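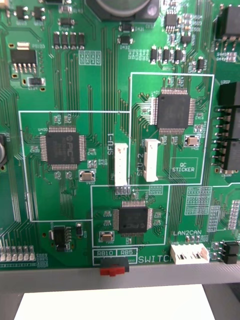
The delay between the end of a recording and the moment it can be watched online has three parts: the time the file waits in the queue, the time the encoder spends on it, and the time a person takes to check the result. Earlier work on small video archives has mostly dealt with the second part. Encoding time depends heavily on content, and a talking head against a plain wall is cheap to compress. Material with fine, regular detail is not. The parallel traces that fan out from the left chip in Figure 1 are a fair example of the kind of pattern that costs bits at any setting, and low bit rates tend to smear them together. Small lettering suffers in the same way. For this reason the archive at Dolan keeps two encoding profiles, and the choice between them is made by the person who submits the file.

4.2 Queue behavior

We took the server logs for 400 submissions made during one teaching term, with the heaviest use in April. Each log entry gives the time of submission, the profile chosen, the time encoding began and ended, and the time the item was released to viewers. Nineteen entries had no release time. These were left out of the delay figures but kept in the counts of load, as the files had still taken up space in the queue.

The queue was first in, first out throughout the term. Short clips that arrived behind a long lecture therefore waited for it to finish, even when they would have needed only a few minutes of encoding. Rakiya Omoregie, who ran the server, had raised this point before our study began and had proposed a second lane for short items. The proposal was put off until the logs had been examined. Most of the waiting took place in the evening, when lecturers came home and sent in the day's files together, and the queue usually cleared overnight. A file sent before noon was seldom held up at all. 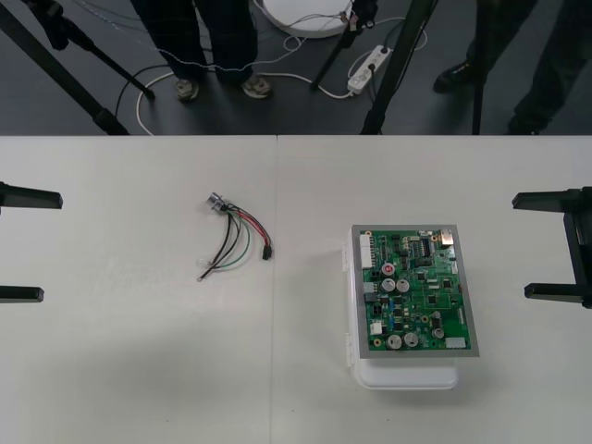

Éabha Doherty

4.3 Checking and release

Encoding was the smaller part of the delay for most items. After encoding, each file was held until a member of staff had opened it, listened to the sound at several points and confirmed the title. In the version of Gotent used at the time, held files did not appear on the main screen, and staff had to open a separate list to find them. Several told us that they did so once a day – usually in the morning – and that they had assumed the software would send a notice.

We then changed one setting, so that held files were listed on the main screen, and followed the next 40 submissions. The check itself was left as it was. Files no longer sat unseen until the following morning, but evening submissions still waited, as no staff were on duty. Shahnaz Howlader suggested letting lecturers release their own files after a short preview. This was tried with 2 lecturers and gave no trouble, although the trial is too small to support a general rule.

One limit should be noted. The logs record when a file was released, which may be well before anyone wanted to watch it. A delay of one night matters a great deal in the week before an exam and very little in the first week of term. We had no viewing data for the older Travevitz player and could not weight the delays by demand. Section 5 returns to this question using the records of the newer player, which cover the second half of the term only.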